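Skander Headphones
README, version 3

Skander Headphones is a set of pictures of over-ear headphones on a brown tabletop. It was put together for work on naming objects, telling similar ones apart, and marking where one thing ends and another begins when they touch or overlap. Headphones were chosen for their awkward shape. The headband leaves a big open loop, the cups turn on their hinges, and the cable goes wherever it likes.

The set is maintained by Raymonde Kennedy. It grew out of an earlier set called Purnent, which covered mugs and bowls and is no longer updated.

Contents

The release has 2,662 images. Of these, 1,923 have outlines for each pair of headphones. The rest have a one-line text note only. Notes are in plain English and name the color of the shell first, then the position of the headband if it can be seen.

images/ holds the pictures
outlines/ holds one file per outlined picture
notes.csv holds the text notes
changes.txt lists corrections by release

Setting

The tabletop is dark brown with a marble pattern and pale veins. The walls behind it carry a paper of overlapping beige ovals and thin rings. Both patterns matter for outlining. A light vein running up to a white ear cup can look like part of the shell, and the rings on the wallpaper are close in shape to an ear cushion seen face on.
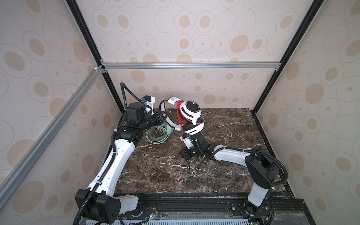 White over-ear headphones held clear of the tabletop, wallpaper behind.

Objects and color names

Use these names in new notes. Do not add brand names, even when one can be read.

white/black: white shells, black cushions
mint: pale green shells, darker sage cushions, mint cable
white/red: white shell and headband, red coiled cable

A cushion is the soft ring. A cup is the shell and cushion together. The headband includes the inner strap. Outline the cable as its own part, including where it is wound around the headset.

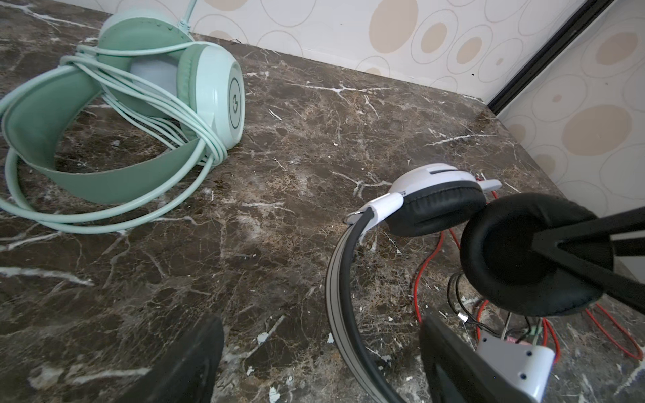

Ermira Đorđević asked that the open space inside a headband be left out of the outline, and wanted the same rule for gaps between loops of wound cable. The first part was adopted. For cable, gaps are left out only when the tabletop shows clearly through them; small gaps are filled in.

Lifted and resting

Each pair gets one of two states. "Resting" means any part of it is on the tabletop. "Lifted" means the headband and both cups are off it, even if the cable hangs down. When one pair is lifted over another, outline both and list the lifted one first. Leave tags out of the headband outline and mark them as "tag".

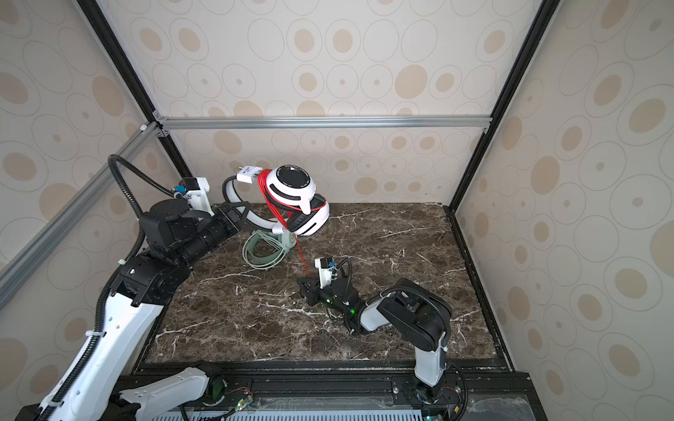
White/red lifted, mint resting on the tabletop.

If the cups hide each other, outline only what shows. Do not guess at the far cup. Where the headband runs behind something, stop the outline at the point where it disappears and set the hidden flag to 1. Pairs lying on their side are common and need no special flag.
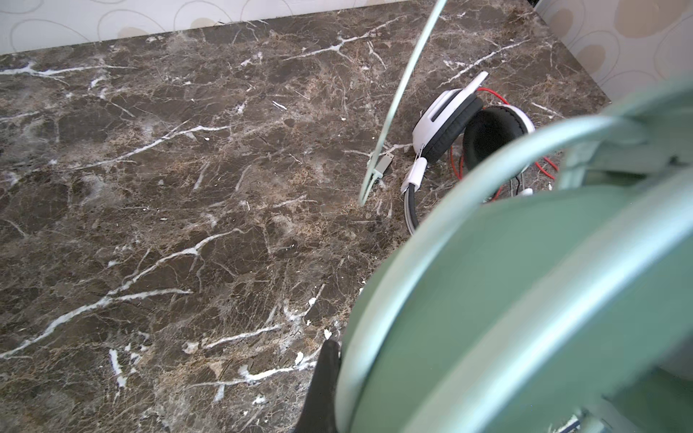 Known problems

The small white flecks in the tabletop pattern were outlined as "debris" in the first release. Those outlines have been removed, but eight notes still use the word.

Silver and gray headband parts are named unevenly. Treat them as the same color until the next release.

The mint cable is hard to separate from the mint headband when one crosses the other. Expect loose edges there.

Related sets

Roman uses the same color names for lamps and extension cords. Hamis has the text notes from both sets in a single file.

Corrections

Send corrections to Raymonde Kennedy with the file name and the part name. Fixes go into changes.txt. The next release is planned for August.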